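Ticket 2410 – Tavley sim: head camera vs wrist camera for the cabinet handle
Status: open
Component: gripper comparison, Traston controller

Hi all, I've been having a ball with the new two-arm setup, and I've got a puzzle for you. The run is the cabinet handle reach with the right arm, left arm parked with its fingers open. Controller rate is 50 Hz, everything else on defaults.

At step 146 the right gripper is right beside the bar and the left one is well clear, so the reach itself looks lovely to me. What bothers me is the tilt in the head view. I set the camera level in the config and it renders on a steep slant. 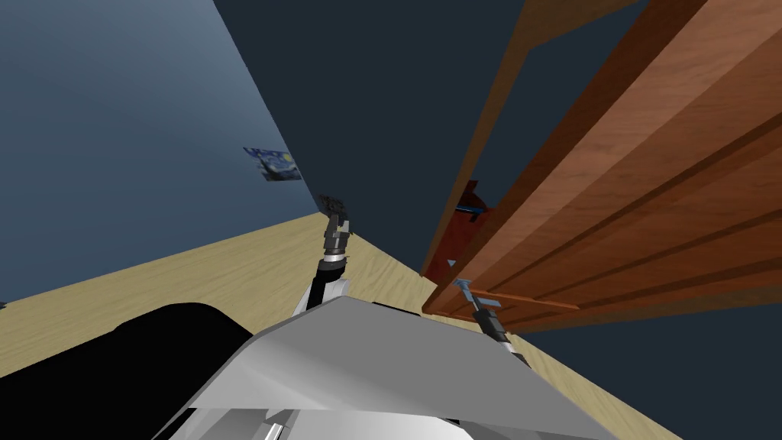

Octavio Gallardo: Had the same slant in the Mollirberg build. Check whether the head camera is picking up its rotation twice, once from the torso link and once from your config. Also, can you post the wrist view? I'd like to know if the fault is in the mount or the renderer.

Good call, checking the rotation now. Wrist camera is attached below. It uses the Pruitt mount file with no edits from me, field of view 70 degrees, and I really like how both fingers stay in sight right up to the tips.
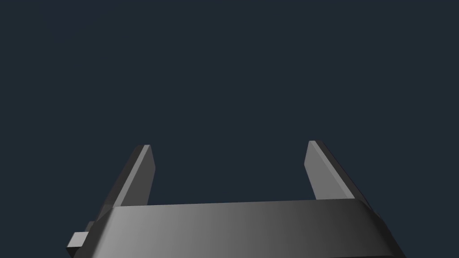
So the plan is to zero the rotation in my config, leave the torso link alone and rerun the same reach. If the head view comes back level I'll try the slim fingers against the flat ones on the same handle – I can't wait to compare those two! Logs to follow this afternoon.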